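Small tasks deserve more respect
July 15, 2020

I have spent a good part of this year arguing that we should train two-handed robots on dull little jobs, and I'm more sure of it now than I was in January. Give a policy two plates and two cubes, ask it to put each cube on the plate of its own color, and you learn an enormous amount about what it has picked up from its demonstrations!

The method I keep coming back to is the one our group calls Clirkum. Each arm gets its own policy, trained separately, and a small shared network passes messages between them. Gheorghița Dobre proposed it over lunch and I thought it was far too simple. Surely two hands need one brain? But on our simulated sorting task the split version needed fewer demonstrations than Rainer, our older single network, and it coped much better when we moved the plates (I reran that part myself, twice, out of sheer disbelief).

People say simulation flatters everything, and they have a point. Contact is where simulators cheat, and a thumb pressing on a cube is all contact. I would still start there. You can reset the table in an instant, turn one cube a little, slide a plate back, and ask the same question again until you trust the answer. Try doing that all afternoon with real hardware and see how your wrists feel.

What excites me most is the failures. When the old network went wrong, both hands went wrong together and we could only shrug. With Clirkum, one hand can fumble while the other carries on, so we know which half to fix. That makes debugging a pleasure, or close to it, and

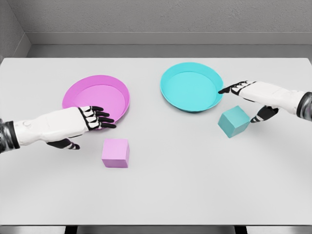 it gives a new student somewhere to begin on the first morning. I'd like to see other labs try the split on their own tabletop tasks before they reach for a bigger model.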